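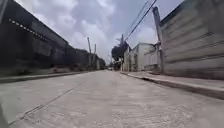
According to one operator at the Varnberg works, the worst part of the old job was the waiting, and she would not go back to it. Her view is common on the day shift and less so among the drivers.

Flundby introduced driverless carriers between its two Varnberg sites in June. The system, supplied by Dreßler, moves 214 pallets a day along the service road and reports each delivery to the stores. The 41 employees who previously drove or loaded the trucks have kept their grade and pay. Most now plan routes, inspect the carriers or deal with stoppages from a control room.

The change has not been free of difficulty. Training took longer than the company had allowed, and night staff have asked for a second person on call. Several former drivers say they miss being outdoors. Flundby has agreed to review the rota before the system is extended to its Skavico depot.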